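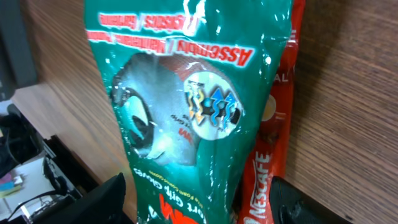 *Work gloves in their packet, beside a Nescafé pouch.*

**9 Mar 2021**

The second round of cat observations was completed this morning at the Brurico shelter. Of the 14 cats enrolled, two were withdrawn on the advice of the attending vet and will be assessed again in September. The remaining animals were each played a recording of their regular keeper's voice, followed by that of a stranger, at the same volume.

Bruna turned her ears towards the keeper's voice on every occasion and ignored the stranger entirely. Romaniuk slept through both. His result has been entered as "no response", although Aoife Ó Gríofa has asked that sleeping animals be recorded separately, and the form will be changed.

Total listening time now stands at about 610 minutes. It remains unclear whether the cats respond to the voice itself or to the expectation of food. A further test, held before and after feeding, has been proposed.

The grant from Faluron leaves 400 pounds for the quarter, of which 80 is set aside for a replacement speaker. The order is to be placed tomorrow.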